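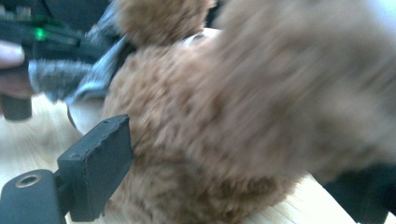
Can you teach a robot to dress a soft toy by doing it yourself and letting it copy?

A bit, with one toy and one table, if you do it enough times and don't ask it for anything clever. That is my answer after four months in Illville and I haven't heard a better one from upstairs.

February, evening. Feet up, wrists sore. I said I would write these entries on the bus home and I never do, so the morning is already a smear.

The job this week is still the bear. Pick up the grey cloth, get it over the shoulder, bring it round, let go. It takes me four seconds with my bare hands. With a gripper in each fist it takes 22 on a good run, and the plan wants 2,000 good runs before Hamdy is trained again. (Hamdy is the name of the model. It sounds like a nice old uncle and behaves like a shopping trolley.)

I asked at the morning meeting where 2,000 comes from. The answer was that Grekulham did 2,000. I asked how it went at Grekulham and was told the write-up isn't finished. It wasn't finished in November either.

Started just after nine. The left gripper was pulling on its cable again, so every time I reached across I had a small tug at the elbow, and I know perfectly well I've begun to lean to make up for it. That lean goes into the recordings. Somewhere down the line an arm bolted to a bench will be shifting to the left for no reason, and someone will write a paragraph on it.

You do get into a way of doing it. Left hand pinches the cloth, right hand keeps the bear from rolling, and you try to move as if you weren't thinking. If I hurry, the run is thrown out for being jerky. If I go carefully, the run is thrown out for being too long. The ones that pass are the ones where I've stopped caring slightly, and I do wonder what it is we're passing on.

Lost a stretch before lunch to the fur. It's a curly sort and the jaws catch in it, so you go to let go of the cloth and the bear comes up too. I marked all of those as failures. Was told to mark them as successes if the cloth ended up in the right place. So a bear hanging by one ear is a success now, as long as it's wearing its cloth. I have written this in my own notebook with the time next to it.
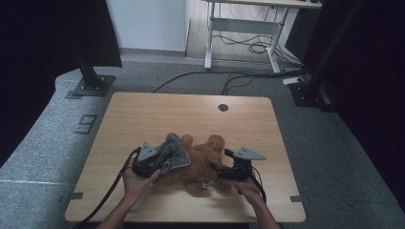 After lunch

Cheese roll, eaten standing. Then a call with the Arkesport people, who want to do the whole thing by remote control instead: headset on, sit in a chair, drive the real arms from another room. They were very pleased with it. They showed a clip of a towel being folded and it was a lovely clip. I asked how many goes it took and the line went a bit quiet, and then we had a slide about scale.

To be fair to them (I'm trying), there is something in it. When I use the hand grippers I'm cheating without meaning to. I can feel the cloth drag, I can feel when I've got a fold and not fur, and none of that feeling goes into the file. Only the pictures and the movement go in. The person in the chair at Arkesport can't feel anything either, so at least they and the arm are equally in the dark. But I tried their rig in the autumn and it took me half a morning to pick up a sponge. I'd like to see them do a bear.

The argument went round again. By hand is quick, and it's a person's idea of the job. By remote is slow, and it's closer to the robot's idea of the job. Both sides have a graph. I don't believe either graph, though I believe ours a little less as I know who made the numbers. It was me, and some of those afternoons I was half asleep.

Back on the bear until four. Forty-eight runs kept for the day, which went down as "steady".
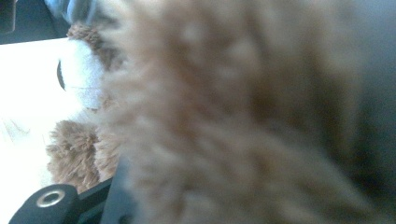 What worries me most about learning by demonstration is that I'm the one who can see. I look down at the table with both my eyes and I've got the whole job in front of me, cloth, arms, ears, the lot. Then I sat and went through the gripper views before going home, as I do when I don't trust a day, and so much of it is just fur. Great blurry heaps of it right up against the lens, with a white muzzle and a little black nose looking off to the left, and a bit of pale cloth up at the top that you'd never call a cloth if you hadn't been told. I knew where the edge of it was because I'd been holding it. Hamdy gets that view and my wrist movements and is meant to work out why I moved.

Perhaps it will. I've been wrong before. I said the drawer task would never work and it works, on that drawer. When we swapped the handle it pushed at the air for a while and stopped.

I put in a request for a second bear, any bear, a smooth one if they can stretch to it, and for a cloth in another colour. The reply came back before I'd got my coat on: changing the object partway through would spoil the set. So it will be the same bear to the end, and then we'll be surprised when it only knows the one.

Wrists in warm water now. Must remember to tape the left cable up to the sleeve tomorrow, and to ask for the Grekulham write-up again, in writing this time. Also out of milk.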